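We got to the Trasulbridge election office on August 12, 2018, a good half hour before the open day started, and spent it happily enough in the lobby - the coffee was free and the clerks were already chatting with everybody.

The tour began with the primary results. Turnout was 3,326, and 1,496 of those ballots came by mail, far more than I'd have guessed for a town council race!
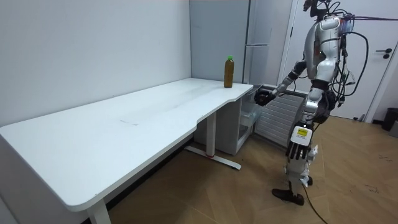

By the long white desk.

Our guide took us through the life of a mail ballot, from the signature check to the locked cage, and she was very patient with us (I asked about smudged signatures twice).

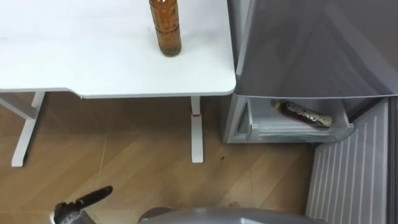 Probert wanted to know why the Cilard precinct always reports last, and was told that its ballots travel the farthest and get a second seal check at the door.

After that came a practice count, which I enjoyed more than I expected to. We sat in teams of 4 and sorted sample ballots into trays.

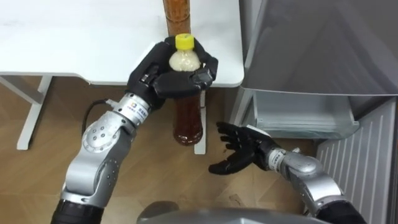

My team had to start over once, and I came away with a lot more respect for the people who do this until two in the morning every March.

We finished up with the new Druline precinct map, and then I signed up for poll worker training.
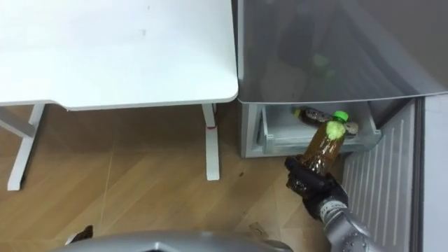
White desk and wood-grain floor, open day.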